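Ziltard pauses two-arm cells after gripper fault

TRASSTEAD, April 7, 2019 - Ziltard has stopped unattended running on its two-arm tabletop cells. Cause: a gripper fault, left side, 3 times in 640 cycles. Jaws stayed shut after the release command. No injuries, no damage to the enclosures.

Stop buttons worked each time. Operators should keep hands out untill both arms are parked.

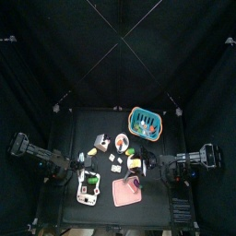 Toy kitchen sorting trials go on at reduced speed, staff present. "We'd rather be slow," said Lautaro Godoy, head of testing. Firmware fix expected in June. Hudby sites will get it first, then Ó Gríofa.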